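Trading fingertips

Rozália Juhász has spent most of the spring squeezing things. She runs gripper trials at Stimmont, a small firm that tests hand-held tools for collecting manipulation data, and by May she had logged 1542 grasps with two sets of finger pads.

"People ask about the camera first, then the controller," she says. "Pads come last. I would start with the pads."

The two sets came from different suppliers. The Nellex pads are smooth and fairly stiff. The Jimari pads are ribbed and give a little when they close on an edge. Both bolt to the same mounts, and Juhász used the same tool body for each so that trigger feel and camera position stayed the same. Swapping a set takes her six minutes, most of it spent on alignment.

Early sessions took place on a bench, with blocks and cups. She found the results too flattering. Every pad held a block. So she moved the work into ordinary storage rooms, where things lean on each other and cloth gets in the way.

"On a bench you choose the approach," she says. "In a full room the room chooses it for you. You come in at a bad angle and you see what the fingers do."

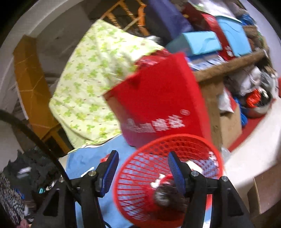
Mesh turned out to be the hardest material for the smooth pads. The contact area is small, the openings let the pad press through unevenly, and a light basket will swing as soon as it leaves its support. With the Nellex set she often had to close harder than she liked, and thin plastic bent. The ribbed set caught on the strands and needed less force.

It was worse with fabric. The ribs pick up lint, and after 500 grasps she could see it in the slip figures. She now wipes the pads between sessions. "Smooth pads you can forget about for a day," she says. "I'd still use them for boxes and cartons."

The camera comparison is less settled. She tried a wider lens on the Patrício mount and liked seeing more of the room, but objects between the jaws looked smaller and fast wrist turns still blurred. She has kept the older lens for now.

Cable routing has also taken up more of her time than she planned. A cable that runs over the jaw can snag on handles — it has pulled her off target more than once — and a shorter one limits the wrist.

The next round is set at 600 grasps per pad, ribbed against a softer version from Jimari. Juhász wants more bags in it, and more wire.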